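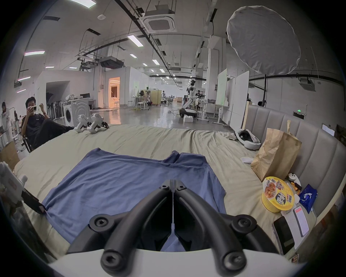
PART TWO: BUYING THE THING

Chapter 6
Hand-held Grippers and the Kits They Come In

A pair of shorts spread out on a bed is a humbling opponent. It has no handle, no fixed shape and no interest in being picked up, and two curved black fingers on a white base are not much to send against it. Keep the shorts in mind as you read this chapter, because the brochures will not mention them. Brochures prefer blocks.

Chapter 5 dealt with arms, and with the sums of money they remove from a department. Here we turn to the cheaper end of the catalogue: the gripper a person holds and works by hand, so that the grasping can be recorded and a robot taught from it later. We shall follow one purchase from start to finish. The buyer is Prirkgate, a small firm that wants a machine to fold laundry. The sellers are Endico, who offer a kit, and Fröhlich, who offer a kit and a service contract and would very much like you to take both.

On paper the two are hard to tell apart. Each supplies 2 grippers, a charger, a case and a manual. Endico's manual runs to 15 pages, four of them about the case. Fröhlich's runs to 126 and has an index, in which "cloth" does not appear. Both promise that a new user will be at work within the hour. Prirkgate's trial in February found this to be true of Endico, provided the hour was not the first one.

The trial is worth studying for how it was set up. Prirkgate ignored the sample tasks and put out bedding and clothes of the kind people own, creases included. Over the trial they logged 551 attempts at a grasp, and wrote down every failure in plain words ("took the sheet as well" is the commonest entry). They also noted how tired the user's wrist was, a figure neither seller had thought to supply.

The third name in the story is Imell, who sell nothing but spare fingers. Fingers wear, screws work loose, and the price of a replacement tells you more about a kit than its front cover does. Ask for it early, and in writing.

By the end of the chapter you should be able to read a kit list without being charmed by it, plan a short trial around your own work, and compare a purchase with a service contract over its full term. Section 6.1 begins with the fingers.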